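Ollbridge gets its long table back, and has opinions about it

January 13, 2022

OLLBRIDGE — The long table in the reading room of the Ollbridge Public Library reopened to the public this week after an absence that regular users describe as endless and the library describes as "since April."

It has been sanded, oiled and returned to its old spot under the north windows. It is also a good deal paler than anyone remembers, and this has become the main subject of conversation in a room where conversation is discouraged.

"I walked in and thought they'd bought a new one," said Benoît Lacroix, who has read the out-of-town papers at the window end for 11 years and was spending his mornings at the Chevalier bakery while he waited. "I looked underneath. It's the same table. Somebody's gum is still there."

The gum, the library confirmed, was outside the scope of the work.

The table was given to the town by the Daltness furniture works, which closed decades ago and left Ollbridge a brick chimney, a street name and this. For most of its life it was the color of strong tea. The assumption was that the wood was dark. The wood had other ideas, and under several coats of varnish, a layer of floor wax and whatever it is that elbows leave behind, it came up a light cream with a bit of tan in it.

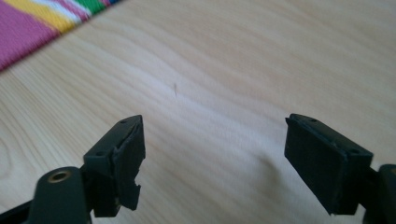
Svenja Kuster, the Derport furniture restorer who took on the job, said she stopped sanding after the first square foot and called the library to ask whether it was sure.

"People get attached to dirt," Kuster said. "I've had customers cry over a sideboard. I wanted it in writing."

She got it in writing. The work then took longer than planned, partly on account of the size of the thing, which could not be taken through her shop door without removing the door, and then part of the wall the door was attached to. The wall has been put back. Kuster said she does not plan to accept any more library tables.

The bill came to $400 for materials and $94 for delivery, with Kuster donating her labor in a moment she now calls optimistic. The library had set aside $500, leaving $6, and a suggestion slip has already appeared at the front desk proposing that it be spent on varnish. Brown was underlined twice.

Not all the reviews are unkind. Several of the after-school crowd have said the room looks bigger. A quilter who lays out her blocks there on Saturdays reported that she can finally tell navy from black without carrying both to the window. And the grain, invisible for as long as anyone can recall, now runs across the top in long, sweeping lines that have proved a serious distraction to at least one person preparing for the real estate exam.

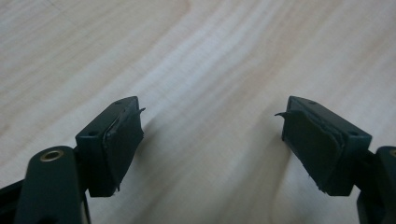

Wood grain on the light tabletop, with one especially pale band curving through it.

The palest streak has already picked up a name, the River, and a minor territorial dispute. Lacroix considers it the natural boundary between newspaper readers and everybody else. The chess players, who sit on the other side and spread out, have not recognized the border.

With the new surface come new rules. Coffee is allowed only with a lid. Ballpoint pens are to be used on top of something else, preferably paper. Hot laptops are "discouraged," according to a laminated card that was taped to the table on its first morning back and removed by lunchtime, when someone pointed out what tape does to an oiled finish. The card now leans against the globe.

Kuster recommends a fresh coat of oil every spring and a dry cloth in between. She asked that nobody use lemon polish, then asked again, then wrote it down for the front desk. She will stop in this April to check on the finish and, she said, to see how long it took for the first ring to show up.

Bets are being taken informally in the periodicals section. Lacroix has the end of the month. He was drinking from a lidded cup when he said so, but he had the lid in his other hand.

The old benches are back as well, in their original condition, and that color has been left alone. Against the new top they look like they came from a different building. The library said it has no money to do anything about them, apart from the $6.

The reading room keeps its usual winter hours. The folding tables that stood in for the long one all last summer and fall have gone to the basement, where they are free to any Ollbridge resident who can carry one up the stairs. Two have wobbly legs. The library would prefer that people take those first.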